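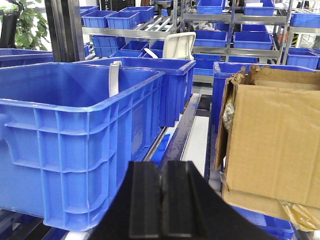 Gripper Trial Working Group
Minutes of the Wednesday meeting, Ocampo building, ground floor
Start 9:30 a.m.

Chair and minutes: Montserrat Zamudio
Also present: controls, mechanical, purchasing, two from the picking line
Apologies: site safety (comments sent by email, read out under item 4)

1. Minutes of the last meeting

Accepted with one correction. The Onedell controller was on loan until the end of December, not November. Purchasing has the letter.

2. Results so far, Drerkska and Ulow grippers

Controls went through the log. The total is 1556 pick attempts across both grippers, all on the same arm and with the same wrist camera. Of these, 431 were logged as failed. The log does not separate a missed grasp from a drop on the way to the crate, and the group agreed this makes the figure hard to use. From the next run the operator will enter one of three codes: missed, dropped, stopped by controller.

The Drerkska has flat parallel fingers and has done well on boxed goods and anything with two straight sides. It does less well on soft wrapped items. Picking line said the fingers close on the wrapper and the item slides out underneath. They asked if rubber pads could be fitted. Mechanical has pads in stock but they add thickness to each finger, so the gripper would have to be opened wider to get over the same item. To be tried on one set of fingers only.

The Ulow has the softer fingertips and handled bags better. It is slower to close and twice lost its zero position after the power was cycled. Purchasing has asked the supplier about the zero problem and is waiting for an answer.

No decision on a preferred gripper. Picking line said for the record that they would take the slower one if it meant fewer stops. Controls did not agree and would like to see the new codes in use first.

3. Camera position

The wrist camera sees the fingers and the area in front of them, and controls is happy with that for the last part of the approach. The difficulty is deep crates. When the arm comes in over a tall crate, the gripper body hides part of the view just before the fingers go down, and the software falls back on the last good image.

Two options were discussed:

Tilt the camera bracket forward. Mechanical can make a new bracket in a day. The calibration would have to be done again for both grippers.

Add a fixed camera over the rail. Costs more, needs a second cable run, and site safety would want to look at the mounting.

Agreed to try the bracket first. The fixed camera stays on the list.

There was a short discussion about open cardboard boxes. Torn flaps stick up into the approach path and the software has more than once treated a flap as the item. Picking line does not want to cut flaps off by hand, as goods come in that way all day and the trial should reflect it. Agreed that boxes stay as they are. Controls will raise the height at which the approach begins and see what that does to the cycle time.

4. Controller

The Onedell controller has been running next to the old one for the length of the trial. Path changes load faster and the fault messages can be read without the manual. Controls would like to keep it. Purchasing said the loan can be extended once, and after that it has to be bought or sent back.

Site safety's email made two points. The speed limit near the rail must be set in the controller itself and not only in the pick program. Also, the stop button on the loan unit needs a label in the same style as the others in the building. Both accepted.

5. Next run

The next run will use the same mix of goods for both grippers. Last time the Ulow was given more bags because it was running on the afternoon that the bags came in, and picking line felt the comparison was unfair to the Drerkska. Items will now be put aside in the morning and used for both.

Each gripper gets 6 sessions. Fingers are to be wiped down before every session and the operator should initial the sheet. The crates on the rail must be left in position between sessions. If one is moved, write it down.

6. Actions

Controls: add the three failure codes to the log. Set the speed limit in the Onedell. Raise the approach height and report cycle time.
Mechanical: new camera bracket. Fit pads to one set of Drerkska fingers.
Purchasing: extend the controller loan. Chase Ulow about the zero position.
Picking line: put aside goods for the next run. Name a second operator.
M. Zamudio: label for the stop button. Send the revised run sheet to everyone.

7. Any other business

Mechanical asked for the spare fingers to be returned to the drawer after use. One Ulow tip is missing.

Next meeting at the same time and place, after the first 5 sessions are complete.

Meeting closed 10:40 a.m.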